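Kotness Rovers

Kotness Rovers is an amateur association football club from the harbour town of Kotness. The club plays in the Culline League, a regional competition of long standing, and is best known for its green and white hooped shirts, its steeply sloping pitch and a cup run that is still talked about with great fondness up and down the coast. Home matches are played at Rewi Park, which has a capacity of 2,000.

Origins

The club grew out of a works side at the Kotness net lofts. Early matches were played on the flat ground behind the fish market, where the goals had to be taken down after every game so that carts could get through. The first captain, Tipene Kereama, was a rope maker by trade and a fearsome centre half by all accounts. He wrote up every match in a ledger, and the surviving pages are a delight: goals, weather, injuries, the price of the tea, and some very frank views on referees from out of town.

Rovers joined the Culline League when it took in a second division, and won promotion at the second attempt. The move to Rewi Park followed soon after. The land had been used for grazing and falls away sharply towards the sea end, a feature the club has never been able to afford to put right. Visiting sides have complained about it for generations.

The slope

The slope has shaped the way Rovers play. Captains who win the toss nearly always choose to kick uphill in the first half, so that tired legs have the hill behind them after the break. Goal kicks from the top end can carry almost to the far penalty area on a windy day, and the wonderful sight of a clearance bouncing clean over a backpedalling defence is one of the great pleasures of watching football here.

A drainage scheme under the lower touchline made a large difference to the number of postponed games. Before it was put in, the sea end could be under water for much of the winter, and the club often had to borrow a pitch from its neighbours, Giltia Athletic.

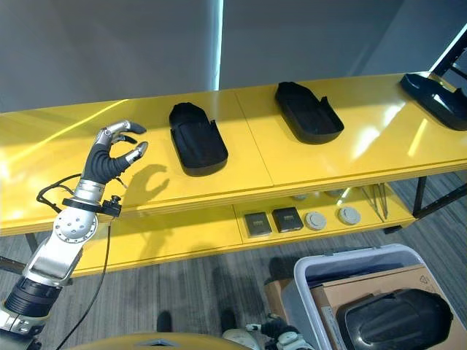
The cup run

Rovers' finest season in cup football came under Cletus Escobedo, a former goalkeeper who had taken over as manager with the club near the foot of the table. He switched to a back three, brought in several players from the youth side and asked his wing-backs to run themselves into the ground. They did so, gladly!

The run began with a scrappy home win and took in a replay, a penalty shoot-out and a long trip south by overnight coach. The quarter-final at Rewi Park was the match that made the club's name. Rovers were two goals down at half-time against opponents from a higher league, then turned round to play down the slope and won 3-2, with the winner headed in from a corner by the full-back Alby Tamihana. It was his only goal for the club in a first-team career that lasted for years -- and there cannot be a better one to have.

The semi-final was lost in extra time on a neutral ground. A crowd gathered on the quay to meet the coach on its return, and the players were taken through the town on the back of a fish lorry. The shirt Tamihana wore in the quarter-final hangs in the clubhouse, still unwashed.

Women's team

The women's side was formed by Bronwyn Mudgway, who had played in goal for Giltia Athletic and could find no team closer to home. It began with friendlies and small-sided tournaments before entering the women's section of the Culline League. Mudgway was player-manager for the first few seasons and later coached the goalkeepers of both senior teams.

The side's leading scorer is Mereana McAlister, a quick left-footed forward who came through the club's junior section. Her hat-trick in the final of the league cup, all three goals scored before half-time and all of them kicking uphill, is a fair candidate for the best individual display the ground has seen. The women's team has played all its home fixtures at Rewi Park since its second season, and wears the same hoops as the men.

Rivalry

The meeting with Giltia Athletic is known locally as the Ferry Derby, after the boat that used to carry supporters across the bay. The ferry no longer runs, but the name has stuck. The clubs compete for the Oar, a painted ship's oar which goes to the side with the better record over the season's two league meetings. If the sides finish level, it stays with the holders, and so has sometimes been on the same wall for several years at a stretch.

The record attendance for the fixture in modern times is 815, set on 15 Mar 2020, when Rovers won with a late free kick. Although the derby is fiercely contested, relations between the clubs are warm. They share a minibus, and Giltia lent Rovers a full set of goal nets after a storm tore through the ground.

Colours and badge

The hooped shirts date from the club's first league season. Earlier teams turned out in plain brown, reportedly the cheapest cloth to be had at the time. The badge shows a herring gull standing on a ball, with a coil of rope beneath it in memory of the net lofts. The gull faced right until a redesign turned it round to face the sea, a change that caused a surprising number of letters to the match programme.

Supporters know the club as the Lofters. The song "Up the Hill and Home" is sung before kick-off and again at the start of the second half -- louder, as a rule, if Rovers are about to play downhill.

See also

Culline League
Ferry Derby
Giltia Athletic
Rewi Park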